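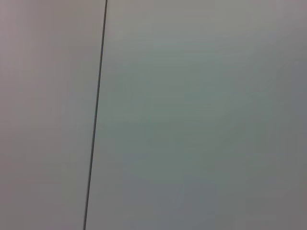

Figure 2. Joint between two pale panels.

3.1 Panel Joints

The Flukcombe storage room was surveyed on Wed 18 January as part of the Prirkley refitting project. Each joint between neighboring panels was given a number and checked for straightness and for damage to the edges. The joint in Figure 2 is narrow and straight, with no visible breaks, and the surfaces on both sides carry no markings. It was recorded as joint 239. Widths were not measured at this stage. Heikki Rantala will repeat the survey in April, after the shelves have been moved.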